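Stodum Hand Gripper
Club equipment, shelf 2

We love this one! The Stodum is a white hand-held gripper with two soft fingers that close on whatever you put between them, and it has become the thing everyone reaches for first on club nights. You hold it like a big pair of tongs, point it at the job and squeeze. No programming needed on your first evening (that comes later, and it's great fun too).

What you get in the box
Gripper body with both fingers fitted
2 spare finger pads
Marker plate and clip
Short strap
The blue sheet with Gisela's notes on finger pads. Please read it, she spent ages on it

Good for
Small, light things: blocks, bottle tops, pens, plastic fruit. Asanka Dissanayake's group used a pair of them all through the Visel challenge, one in each hand, and got their sorting run down to something we were all very proud of. It copes well with shiny and rounded pieces, which our old Nolte claw kept dropping.

Less good for
Anything heavier than a full mug, and coins lying flat on a table. Vivek Bhardwaj has a trick with the edge of a ruler for the coins, ask him to show you.

Borrowing
Members can take one home for 10 days. New members need a quick go with Henrik or Frauke Stöcker first, and it really is quick, you'll be picking things up within minutes. Sign the book when you take it and again when you bring it back. Wipe the pads with a barely damp cloth, no sprays. If a pad starts to peel, leave it alone and put the gripper on the repair shelf with a note.

Goes with
Melum table mat, spare marker plates, the mixed bag of blocks.

Gripper fingers up close, both times out in the big hall
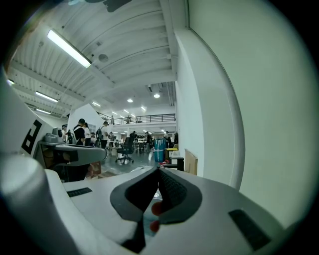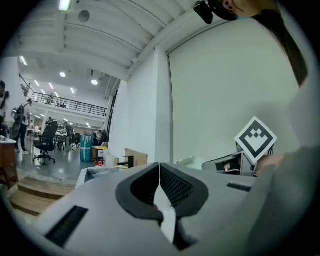

Page last changed: Monday, November 4, 2024

Questions about the Stodum go to Frauke, who looks after the shelf this term. If both are out, put your name on the waiting list by the book and we'll let you know when one comes back. We'd also like to hear what you've managed to pick up with it, the odder the better! Vivek is collecting ideas for the November challenge and has room for more.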